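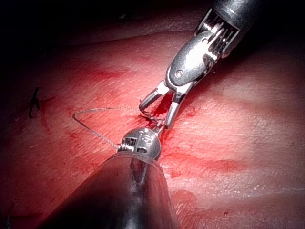 Holtgate held its suturing open day in July and I went along with the Dindside group. We signed in at 10, left our bags in the Eynon building and were taken up to the stitching session, which was shown on a screen at the front. The thread is very fine and pale. Close to the jaws it gathers into a small tangle over a spot of bright red blood, and from there it swings out to the left in a wide loop.

Lleucu Rees gave the talk. She kept to the basics – how a curved needle is held, where the point goes in, how long to leave the tails. There were 200 seats in the theatre and I sat near the back, but the screen was large enough to follow.

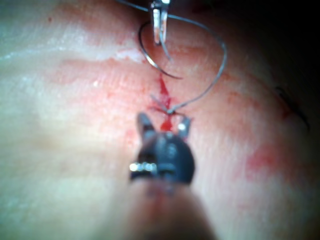

Curved needle above the cut, with one stitch tied and its ends trimmed short.

I asked how much thread a beginner goes through. Plenty, she said, and the colour matters less than people think. I had more trouble keeping track of the needle than the thread. 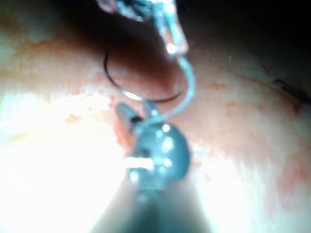

Getting there

Take the 392 bus to the Nastis Road stop and walk two blocks. Parking at the centre is limited. Coffee was $2 in the foyer and lunch wasn't provided.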